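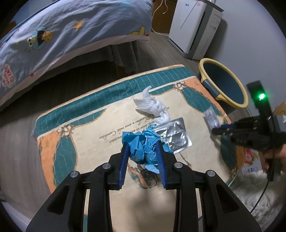 Sorting small rubbish off a quilted mat: what goes in which bin?

Posted in Home > Waste and recycling

Grordale
Member, 5 posts

I'm writing a one-page sorting sheet for our household and have got stuck on the small stuff. The items that collect on the quilted mat over a day are nearly always the same: crumpled coloured paper, used tissues, an empty tablet blister pack, and bits of clear plastic wrapper. At present all of it goes into one small round bin and from there to general waste.

Our council takes paper, cardboard, rigid plastic containers, steel and aluminium in the yellow-lid bin. Food and garden organics go in the green one. The council's A to Z list says nothing on blister packs and is vague on tissues ("check with your provider").

What I need to know:

Is scrunched or torn paper still recyclable, or does it have to be flat?
Does a used tissue go with paper or organics?
Is a blister pack aluminium, plastic or neither? The foil on ours is silver, and so is the rest of it.
Is there any point keeping clear wrappers separate?

Secondary matter: the mat is a padded one with a cream centre and a teal border, and fine crumbs get into the stitching. Any method that doesn't involve a full wash would be appreciated.

Jollemov
Regular, 391 posts

Taking them in order.

Paper. Scrunching doesn't disqualify it. The limit is size. Sorting lines separate by shape and weight, and pieces smaller than the palm of your hand tend to drop through the screens and end up in the glass fraction or the residue. A whole sheet bunched into a ball is borderline. Open it out and lay it flat with the other paper. Small torn pieces can go in an envelope, though some councils don't want that either. Strongly dyed paper is normally accepted in mixed paper, but check that it's paper and not tissue or crepe. Those have very short fibres and are treated the same way as a used tissue. Anything with glitter or a plastic film goes in general waste.

Tissues. Never in the yellow-lid bin, used or clean. The fibre is too short to be worth recovering. Whether they can go in organics depends on the processor. Many accept tissues and paper towel if there are no cleaning chemicals on them, and a few don't accept any paper at all. "Check with your provider" is annoying but correct. If you can't get an answer, use general waste.

Blister packs. Treat as neither. The usual construction is a formed tray of PVC or similar with a thin aluminium lid sealed to it. Some are foil on both faces, with plastic laminated in between, and yours may be one of those if both sides are silver. You can't separate either type by hand in a useful way, so don't put them in kerbside recycling. Some pharmacies have a collection box for them. Empty packs only — any tablets left over go back to the pharmacist separately.

Wrappers. Soft plastic isn't accepted kerbside unless your council says otherwise. Keep it separate only if you have a drop-off point you'll really use.

For the sheet itself, I'd list items by name and not by material. People know what a tissue is. They don't know what a laminate is.

Endemon
New member, 2 posts

we just bin all of it. not worth the effort for bits that size. the blister packs do go back to the chemist when I remember

Rachid Saber
Regular

Agree with Jollemov on the sorting, so I'll stick to the mat.

Pick off the large pieces by hand first. Then vacuum with the upholstery nozzle on low suction, working along the stitching lines and not across them. Going across lifts the thread over time. If there are sewn-on trims or bows, hold a piece of stocking over the nozzle in those spots. Turn the mat over and pat the back before doing the front a second time, as crumbs sit in the channels between the padding.

Tissue lint is the awkward part. A dry rubber glove drawn in one direction will roll it into strands you can lift off. Sticky rollers work too but can leave residue on printed fabric, so test a corner.

For marks, use a damp cloth with a drop of dish soap, blot, then blot again with plain water. Dry it flat. If the centre is printed, don't scrub it, and don't iron over the print.

Grordale
Member, 5 posts

Thanks. I rang the organics processor at 4 in the afternoon and got through to a person. Tissues are accepted in ours, paper towel as well, no wipes. Blister packs will go in a jar in the bathroom cupboard until there are enough to take to the pharmacy. Wrappers stay in general waste, as the nearest soft plastics drop-off closed in February.

The rubber glove worked on the lint. The vacuum got most of the crumbs, apart from a line along the border where the white stitching is close together — I'll try it again from the back.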